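Naden council unions seek written promise on retired staff's health cover

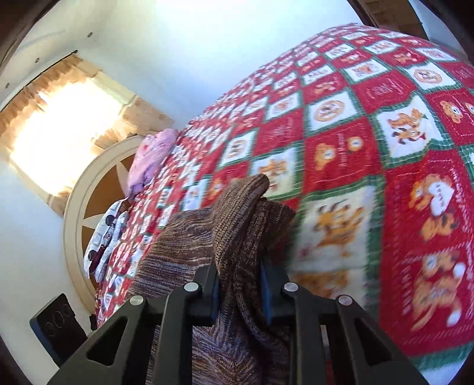 Unions representing workers at Naden Borough Council have asked for a written promise that the health cover given to retired staff will not be changed without their agreement.

The request was handed in on 21st September, ahead of talks on a new contract with the firm that runs the scheme. It covers 3000 former employees and their partners, among them retired refuse collectors, school cooks, librarians and home carers.

The present provider is Brurker, which has held the contract since the scheme was last put out to tender. The council said in July that it was looking at moving to a cheaper plan offered by a rival firm, Nelitz. Under that plan, retired staff would need approval before seeing some specialists and would pay part of the cost of physiotherapy and hearing tests.

The council says the move would save it money at a time when its budget is under strain. It has pointed out that the scheme is a benefit paid on top of ordinary public health care, and that many neighbouring councils have closed theirs to new members.

The two unions involved say the cover was agreed in place of higher wages and should be treated as deferred pay. They want any change to go through the joint bargaining panel, where council managers and union officials have equal votes. At present the council can alter the scheme after a consultation lasting three weeks.

A separate group of retired workers, based in the Tan district, has taken a different line. It does not want the panel to have the final say, as former employees have no seat on it and no vote in union ballots. The group has gathered 1110 signatures on a petition asking for the current level of cover to be fixed in the council's own standing orders.

Union officials said they understood the concern but argued that standing orders could be rewritten by any future council. They have offered retired members a place at panel meetings as observers. The Tan group has turned this down and is asking for full voting rights on matters affecting the scheme.

The council said it would reply to both the unions and the petition before the contract talks begin. Brurker will continue to handle claims in the meantime, and members do not need to fill in any new forms.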